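7. Running the wiping demonstration on an open day

Read this section if you have been asked to show the Bratberg arm to visitors. It covers the chair-wiping task only. For the drawer task see section 8, and for anything involving liquids, ask first.

The Bratberg brochure says the arm "learns household cleaning by watching you". Please don't repeat this to visitors. The arm replays and adjusts motions from recordings that we made, on chairs that we picked, in a room that we lit. Ask it to do a different chair and you will see the difference inside a minute. Visitors who have been told the truth beforehand tend to be more patient with it anyway.

7.1 Before the doors open

1. Put the demonstration chair on its floor marks. Check all the marks. A chair turned a few degrees is enough to send the cloth into the air beside the rail.

2. Clear a space of 300 cm in front of the chair and run the barrier tape along it. Children will lean over the tape, so have a second staff member stand on that side.

3. Start the Murklow controller and wait for the steady green light. A flashing green light means it is still loading, whatever the quick-start card says.

4. Open the task list and choose "Rail wipe, slow". Leave "Rail wipe, normal" alone. It looks better, but it has knocked the chair over in front of guests.

5. Run the task once with no cloth fitted. Watch the whole pass.

CAUTION: Keep your hand on the stop button for every pass, including the dry run. The software stop on the tablet has a delay and does not count as a stop.

7.2 Showing the human pass first

Always wipe a chair by hand before you start the arm. The brochure suggests leading with the robot, for impact. We tried that in February and most of the questions afterward were about why it was so slow. When people have watched a person do the job they know what they are judging.

1. Bunch the cloth in one hand. A flat cloth slides off a curved rail.

2. Put your other hand on the rail and press down to steady the chair.

3. Push the cloth along the wood, following the bend. Go at your ordinary speed. Slowing down to make the arm look good is cheating, and somebody always notices.

4. Where the steadying hand is in the way, lift it, move it along the rail and carry on.
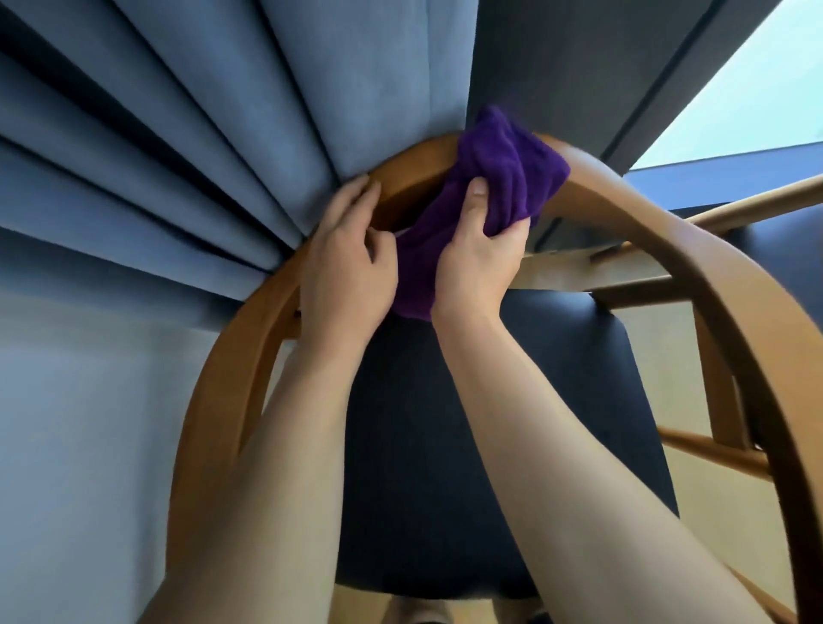 Figure 7-1. Wiping the top rail by hand: cloth bunched in the right hand, left hand pressing on the rail.

Point out the left hand. It is the part of the job the arm can't do, as there is only one gripper on this model. During the robot pass the chair has to be held by the floor clamps, and you should say so before a visitor spots them. "Fully hands-free" is the brochure's wording. Someone still has to tighten those clamps.

NOTE: Fabric near a chair is no trouble for a person and a good deal of trouble for the arm. Keep curtains, coats and tablecloths well clear of the rail during the robot pass. The Gatchalian camera can take a fold of cloth for an edge of the furniture.

7.3 The robot pass

1. Tighten the floor clamps and give the chair a shove to test them.

2. Fit the cloth in the gripper, bunched the same way as for the human pass. Tug it.

3. Tell the visitors you are about to start, then press Run.

4. Say very little while the arm is moving. You need to watch the cloth.

5. If the cloth drops, press stop. Pick it up only after the motor light has gone out. Do not restart partway; go back to the beginning of the task.

6. When the arm has parked, invite one visitor to check the rail with a finger. Let them choose the spot. The inner face of the curve is usually missed, and you may as well be the one who mentions it.

7.4 Questions you will get

Can I buy one? Refer them to the Catholm sales desk. Do not quote a price or a date.

How many recordings did it take? The rail task uses 3000. Give the number plainly. It is a lot of wiping for one style of chair, and visitors are entitled to think so.

Will it do my kitchen? No.

7.5 Record sheet

Fill in one line per pass, failures included. Write "dropped cloth", "missed rail" or "stopped by operator" in the result column. Do not write "partial success". Last season's sheets had 19 of those and we could not work out what any of them meant.

Hand the sheet in with the clamp key at closing. Used cloths go in the wash bag, and the gripper stays open overnight.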